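Ticket 683
Queue: Demonstrations and Visits
Subject: Hand-held grippers losing position during open day session
Opened: 28 Apr 2025
Site: Barnstead, demonstration floor
Requested by: Tritham visits office
Assigned to: Wumbei equipment support
Priority: High (visiting party on site)
Status: Closed, with one action carried over

Summary of fault

The visits office reported that the hand-held grippers in use for the Pokutport open day were losing their position during the public session. The operator display showed the message "pose not available" at irregular intervals. Each loss lasted a few seconds, after which the unit recovered without being touched. Recordings made during a loss were marked as rejected by the station software and could not be shown to visitors at the replay screen.

The visits office asked that the session should not be stopped unless there was a risk to the public. Support agreed to work on the fault while the demonstration continued.

Log

10:05. Ticket received by telephone and entered. The requester was asked to leave all units switched on and not to restart the station computer.

10:20. Support attended. The station log was copied before any change was made. It listed 87 rejected recordings since the doors opened. The software version matched the one approved for the open day.

10:35. Batteries checked on both units issued to the first table. Charge was within limits. Cable ends at the station were reseated. No change.

10:50. Finger movement checked on the same two units. Opening and closing were reported correctly throughout, including during a loss of position. The fault was therefore taken to lie with position tracking, and the finger mechanism was excluded from further tests.

11:10. Recordings from the floor reviewed with the visits office in order to establish the working conditions at the tables.

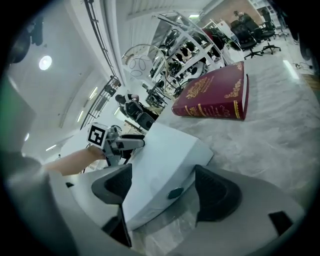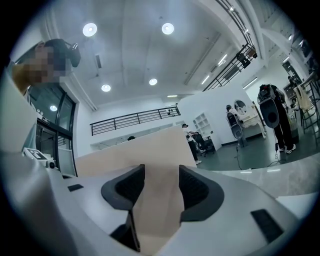
11:25. Network load examined. Visitors had been given access to the same wireless network as the station, contrary to section 2 of the open day instructions. The guest access was moved to the building network. The message continued to appear, although the replay screen became noticeably quicker.

11:40. Exposure setting found at 2000 on the first unit and at the automatic value on the second. The fixed value had been carried over from the trial held in October, when the floor was lit differently. Both units were set to automatic. Losses on the first unit became less frequent but did not stop.

12:00. Public session paused for the midday break as planned. Support used the interval to repeat the start-up calibration. The stored room map was found to date from before the furniture was set out for the open day. A new map was made with the tables and chairs in their final places.

12:30. Both units tested by support staff at the first table. No loss in the test period. Units returned to the demonstrators.

13:15. Public session resumed. Visits office reported one further loss on the second unit. On inspection of the log this coincided with a demonstrator placing the unit face down on the table to answer a question. This is expected behaviour and was explained to the demonstrators, who had not been told of it in the briefing.

14:40. No further reports. Support withdrew from the floor and remained available by telephone.

15:50. Session ended. Station log copied a second time and attached to this ticket.

Cause

The principal cause was an out-of-date room map. The fixed exposure value made the fault worse on one unit. The shared wireless network was a separate matter — it slowed the replay screen but had no effect on position.

Work done

Guest network access separated from the station.
Exposure returned to automatic on both units.
New room map made and saved under the open day profile.
Demonstrators advised to keep the unit upright between tasks.

Comment from the visits office

The visiting party was able to see the full programme, with the exception of the first replay, which was moved to the afternoon. Two schools had left by that time and will be sent a link to the recordings. The office would be grateful if the room map could in future be renewed after the furniture has been placed and before the doors are opened. At present the checklist places it on the day before.

Reply from support

Agreed. The checklist is owned by Pokutport and the amendment has been sent to them for approval. Support has also asked that the profile used in October should be withdrawn, so that the old exposure value cannot be loaded again by mistake. The rejected recordings will be kept until the amendment is approved and will then be deleted in the usual way.

Carried over: checklist amendment, awaiting Pokutport.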